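**Ticket 1187 – Dishwasher stops mid-cycle, error 4**

Site: Indik Street kitchen
Logged by: Lejla Todorova
Status: open, waiting on part

Diko bench-height dishwasher stops partway through the normal wash and shows error 4. Door stays locked until the power is switched off at the wall. Same fault on the eco program. Rinse-only finishes.

Checked so far:

- inlet tap fully open, hose not kinked
- filter pulled out and rinsed – some grit, no change
- drain hose reseated under the sink, no change
- spray arms turn freely 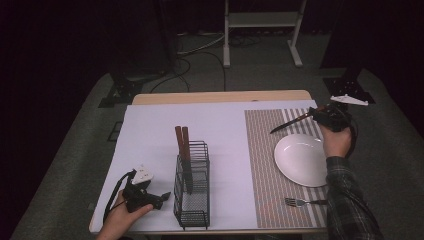
Does the fault come back after a full reset?

It came back on the second wash after the reset, at the same point in the cycle, when the heater should cut in.

Tested the heating element with the machine isolated and got an open circuit. Ordered a replacement from Trajkovski, job code 222. They quoted $100 for the part, delivery extra. Old element stays in until the new one arrives in December.

Please use rinse-only and wash up by hand in the meantime. Leave the tap off overnight.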